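Bristance Is Hiring: Mail and Records Assistant (Part-Time)

Posted January 2023

Location: Steinbach Building, second floor
Reports to: Annag Leckie, Office Services Manager
Hours: 20 per week, weekday mornings
Start date: February

About the job

Bristance handles incoming paper for small insurance offices, dental practices and a few property managers. They send us their mail and old files. We open, sort, scan, label and store them, and we send back whatever the client wants returned. On a normal day we take in around 500 pieces of mail. At the start of a month it is a good deal more.

We need a mail and records assistant for the morning shift. The person who held the job has moved to our Nondberg site, where we store boxed files for the longer term. You would work mostly at the sorting tables, with some time at the scanners and some time on the phone with client offices.

You don't need experience in records work. Most of our current staff came from somewhere else – grocery stores, school kitchens, a print shop, the post office. You do need to be able to read handwriting, keep things in order and ask when you aren't sure where a piece of paper goes.

What you will do

Open and sort the morning delivery by client. The first van arrives at 7:15 and the second a little before 9.

Date-stamp each item and put it in the right client bin. Checks and anything marked legal go to the locked drawer and are written in the log.

Remove staples and clips, flatten folded pages and prepare batches for scanning. A batch is 100 sheets or fewer.

Check scans against the paper. If a page is crooked, doubled or missing, pull the batch and run it again.

Type the client number, date and document type into Hellelance, the indexing program we use. It takes most people a week or two to get comfortable with it.

Call or email client offices about items with no account number. You will have a short script for this, but you are welcome to use your own words once you know the clients.

Pack finished files for the Thursday pickup to Nondberg.
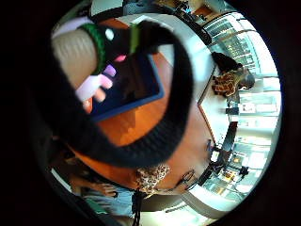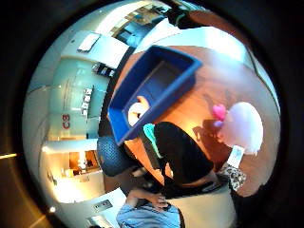
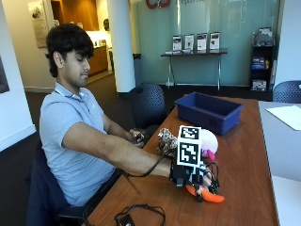

Reading time: 5 minutes

What we are looking for

A high school diploma or GED, or work experience that shows you can do the job without one.

Accuracy. We would like you to be slower and right, especially in the first two months. Everyone's work is spot-checked, including the manager's.

Basic typing. There is no speed test, but you will be entering numbers for part of every shift.

The ability to lift a full file box, with or without reasonable accommodation. Carts are available and we expect people to use them.

Discretion. You will see names, addresses, claim forms and sometimes medical paperwork. You may not discuss or copy any of it, and phones stay in the lockers while you are on the floor. A background check is required before the start date, and we pay for it.

Spanish or Lao is helpful on client calls but is not required.

Pay and benefits

Pay is hourly and depends on experience. The rate is given in writing before the interview, so please ask for it when we schedule you if it hasn't already come through. There is a $500 bonus after six months in the job.

Part-time staff earn paid time off from the first day. You can join the dental and vision plans after 60 days. We don't offer medical coverage for part-time positions at present.

Parking behind the building is free. The bus stops at the corner, and we will pay for half of a monthly pass. We close for the week between Christmas and New Year's, and that week is paid.

Schedule

The shift runs from 7:00 to 11:00, Monday through Friday. It does not rotate. Extra hours come up in April and October, when several clients clear out their old files at once. Those hours are offered first to people who want them. If you have a second job or classes in the afternoon, tell us and we will not schedule you past 11:30.

Training

Somkiat Luangrath trains all new assistants. For the first week you will sit with him at the sorting tables and work on the same mail. In the second week you will have two small clients of your own, and he will check everything before it goes to scanning. After that you take on more clients as you are ready. Most people carry a full load by the end of week six.

There is a written manual. It was last updated in the fall and parts of it are already out of date, mainly the section on returned mail. New staff are asked to mark anything that doesn't match what they were shown.

How to apply

Send a resume and a few lines about why you want morning work to the hiring address on our contact page. Put "Records Assistant" in the subject line. If you don't have a resume, a list of your last jobs with dates is fine. You can also pick up a paper form at the front desk between 8:00 and 4:00 and leave it there when you have filled it in.

Please do not send references yet. We will ask for two after the interview.

Interviews are held in person and last about half an hour. You will meet Annag Leckie and one other member of the staff. There is a short sorting exercise at the end, using made-up mail. It is done at a table and you may sit or stand. If you need a different format, let us know when we call and we will set it up.

We reply to every application, usually within two weeks. The posting stays open until the position is filled.

Bristance is an equal opportunity employer. We consider all applicants without regard to race, color, religion, sex, sexual orientation, gender identity, national origin, age, disability or veteran status.

Questions about the job can go to Annag Leckie through the front desk. Questions about a file you have stored with us should go to client services – the hiring address is not checked for those.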